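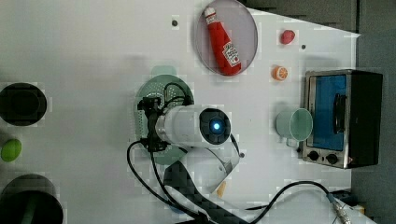 Getting the Last of It Out of the Bottle

Thick sauces cling to the sides, and a good spoonful or two usually goes out with the recycling. Most of it can be had with a little patience.

Standing bottles on their caps

Store squeezy bottles cap down in the fridge door once they are below half full. If the cap is too narrow to balance on, stand the bottle in a mug or an old jam jar. An egg box cut down to two cups will hold small ones. Check the cap is shut tight first, and put a folded square of kitchen paper underneath.

Glass bottles

Don't bang the base. Hold the bottle at a slant with the lid on and tap firmly on the neck with two fingers, then open it and pour at the same slant. A thin silicone spatula gets most of what is left. A table knife will do, though it misses the shoulder of the bottle.

Rinsing it into the pan

When nothing more will come out, add two tablespoons of warm water or vinegar, close the lid and shake. Ketchup rinsings go into baked beans, chilli or a cottage pie. Mustard jars are best done with oil and vinegar – you have a salad dressing ready in the jar. For honey, stand the jar in a bowl of warm water for 8 minutes before you start scraping.

Crusted caps

Dried sauce around the nozzle is the usual cause of a sudden splatter. Soak the cap in hot soapy water while you wash up, then clear the hole with a cocktail stick. Dry it properly before it goes back on. Wipe the thread of the bottle too.

Stains

Scrape off the excess with a spoon, working from the outside in, and run cold water through the back of the cloth. Rub in washing-up liquid and leave it for a few minutes before rinsing. Tomato on plastic tubs fades if you leave them on a sunny windowsill for a day or two – wash them first.

Hywel Gittins wrote in to say that he pours his rinsings into an ice cube tray and freezes them for gravy. Label the tray if you try it, as brown sauce and stock look much the same frozen.

Updated 24 February 2021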